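Ticket: Grip comparison on soft goods, Tasska hand unit, yellow fingers vs. gray pads
Project: Fivum
Status: Open, waiting on Toditz
Priority: Medium
Component: Fingers / jaw travel

Original report

Hi all, me again. I've been swapping fingers on the Tasska hand-held unit for the laundry tasks and I'm getting results I can't square with what the Backlund notes say, so I'm putting everything in one ticket before I forget which run was which.

Short version: the slotted yellow fingers hold thick fabric really well, but the closing width we log drifts over a session, and by the end the value at full close is off by 2 mm. The gray pads don't drift nearly as much, but they're hopeless on anything fuzzy (I lost count of how many sweaters slid right out the moment I lifted).

I'd like to keep the yellow fingers if we can. They're so much nicer to work with! But if the width number isn't good then half of what we log isn't much use to anybody, and I'd rather sort it out now than in November when the Fivum set is due.

What I did

Same unit for both, same firmware, same bedroom. I ran 10 picks per finger type on each kind of item: T-shirts, towels, knits, and jeans. I zeroed the jaws before each block and wrote down the closed reading before and after. Every pick was a plain pinch and lift from a pile, no folding, because folding adds a whole extra mess of variables and I wanted to keep my sanity.

Yellow fingers: good on towels and knits, fine on T-shirts if you come in steep, so-so on jeans (the seams push the tips apart). Closed reading went from 0 to 2 mm over the session.

Gray pads: great on jeans, okay on T-shirts, bad on towels, terrible on knits. Closed reading barely moved.

One more thing that may or may not matter. The drift is worse after a thick bundle. If I do a block of T-shirts by themselves, the reading comes back pretty close to where it started. Put the knits first and it's off from then on.

Update, same day, 4:30 p.m.

Things I've ruled out so far:

Battery. Swapped it, no change.

Firmware. Rolled back one version and re-ran the knits. Same drift, so I went forward again.

Lint. I was so sure it was lint! I took the fingers off, brushed out the slots, cleaned the rail with a dry cloth, and zeroed. The first few picks looked perfect and then off it went again. There was some fluff in there, to be fair, just not enough to explain the number.

Temperature. I left the unit sitting switched on for a good long while without touching it. Reading stayed put, so whatever this is, it needs load on the fingers.

Reply from support, pasted in from the Toditz portal

"Thanks for the detail. Please check whether the fingers are flexing or whether the carriage is moving on the rail. With the jaws fully closed on nothing, look at the gap at the tips and at the base. If the gap is larger at the tips, the fingers have taken a set. If it is even, suspect the carriage screws. Please also tell us how your operator is holding the tool during thick grasps."

Update, Saturday morning

Okay, did the gap check. With the jaws closed on nothing I get an even gap, base to tip, so by their logic it's the carriage and the fingers are innocent. Yay for the yellow fingers.

I backed out the carriage screws, put them in again with the proper driver, and re-zeroed. Then I ran another 10 knits. The drift is smaller now but it's still there, and I don't love "smaller."

About the way it's held: one hand on the upright handle, forearm pretty much level, reaching in over the bed from the side. The fingers close across the bundle and stay parallel as far as I can tell by eye, even with a big wad of fuzzy black stuff between them. I know by eye isn't a measurement. I'm attaching a view of the grasp so Toditz can check the angle for themselves.
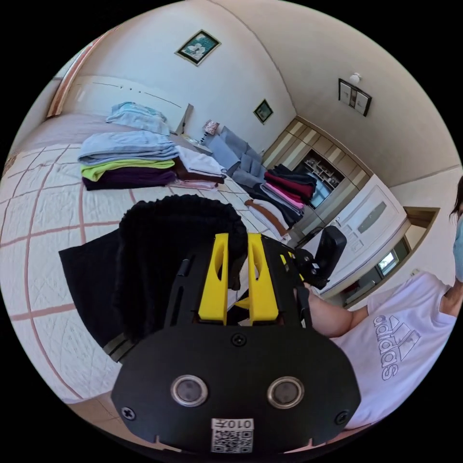

Still open

Toditz: is there a torque spec for the carriage screws? I went by feel, and my feel is not calibrated.

Toditz: would a stiffer spring on the jaw help, or would it just hide the problem?

Me: repeat the knits with the second unit. We have 2 of them and I've only been using the one, so this could easily be a single bad carriage.

Me: ask whoever keeps the Backlund notes which fingers they had on. Their page says "standard" and that could mean either set.

Me: re-zero between every block until this is closed, and put the before and after readings in the session log. If you're borrowing the unit this week, please do the same. The zero button needs a long press; a short one just wakes the display.

Please leave the ticket open for now. I'll add the second unit's numbers under this entry.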